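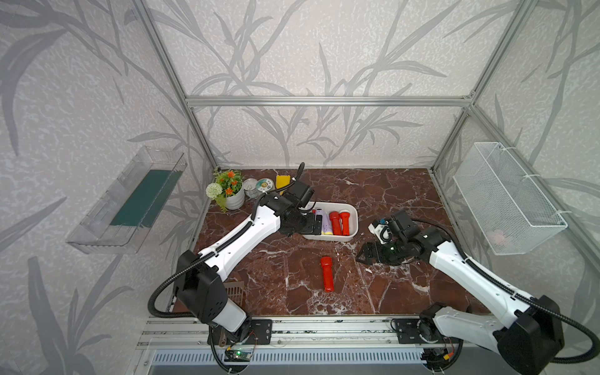 Abb. 2: Zwei Roboterarme an einer Aluminiumschiene, linker Greifer über einer weißen Schale.

3.2 Die Mutter als Figur der Starberichterstattung
Das Korpus umfasst 20 Porträts aus dem Magazin Flerkeck, in welchen die Mutter eines Schauspielers im Zentrum steht. In 10 Texten wird sie nur mit dem Vornamen genannt. Kolář deutet dies als Zeichen von Nähe – eine Lesart, der wir teilweise folgen. In 8 Porträts fehlt jede direkte Aussage der Mutter; zitiert wird allein der Sohn. Ihr Beruf bleibt dabei meistens unerwähnt.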